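Nivum Travelers' Board
Regional Travel > Overland and Islands
Topic: Shared truck from Clestetti to the Batine landing, revised conditions

G. Mercado
Moderator
Members planning the overland route this October are advised that the shared truck from Clestetti no longer leaves from the market square. Departures are now from the fuel depot on the north road, at 6 in the morning, and the driver will not wait for passengers arriving from the night ferry. The journey takes four hours in dry conditions. Passengers are asked to pay the driver on boarding and to keep the paper slip, as it is collected at the landing.
Please confine replies to recent, first-hand information.
Gwendolyn Mercado

saltroad
I made this journey last month and can confirm the new departure point. I must respectfully disagree with the stated duration. Our truck required over six hours, including a long halt at the second river crossing while a bus was turned around. Travelers with an onward boat should not rely on the figure given above.

M_Nazari
I have used this route regularly for several years. Four hours is correct when the driver takes the upper track, and most of them do so outside the rainy months. It would be unfortunate if members were discouraged from a perfectly good service on the strength of one slow trip.

saltroad
I did not intend to discourage anyone. My point is a limited one. The last boat from the landing leaves in the early afternoon, and a passenger who misses it must find a bed on the mainland side, where there are very few.

G. Mercado
Moderator
Both observations are noted. I have amended the first post to read "four to six hours, depending on the track." Would either member comment on luggage? The earlier guidance allowed one bag on the roof without charge.

M_Nazari
One bag remains free. A second is charged at the driver's discretion. Bags are roped down under a tarpaulin, and anything that must stay dry should be wrapped separately. The bench places nearest the cab are the most comfortable and are generally taken by the families who board first.

ferrywatcher
May I ask whether the fruit sellers still meet the truck at the landing? On my previous visit it was possible to buy enough for the crossing and for the following day.

saltroad
They do. Mangoes and boiled peanuts were on sale when I arrived, together with a very good fried bread. Small notes are necessary. The sellers had no change for larger ones, and neither did the boat office.

hollis_k
I wish to raise the matter of lodging on the island. The Najafi guesthouse is recommended in an older topic on this board. I found it overpriced for what was provided, and the water was off for most of both evenings. Breakfast was served an hour late and consisted of tea.

M_Nazari
I regret that the previous member had a poor stay, but I cannot agree with the assessment. I have lodged there on 3 occasions and was well treated each time. Water is interrupted across the entire village in the evening and the guesthouse has no control over it. Guests are told to fill the bucket before supper. The rooms are plain, and the price reflects this. The standard of furniture is, in my opinion, entirely acceptable for a village guesthouse.

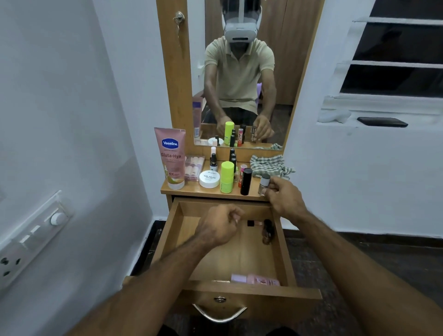
Dressing table with mirror and drawer.

hollis_k
The furniture was not the subject of my complaint. I would have exchanged all of it for a working tap.

G. Mercado
Moderator
Members are reminded to remain courteous. Opinions on lodging may differ, and both will be left standing. I would add that the older topic has now received 1,716 views, and it would be of service to readers if hollis_k were to post the current room rate there.

hollis_k
I will do so this evening when I have located the receipt.

ferrywatcher
Thank you to all who replied. One further question, if permitted: is the paper slip required for the return journey as well, or is a new one issued at the landing?

saltroad
A new one is issued. Ask for it at the blue counter before joining the line for the truck.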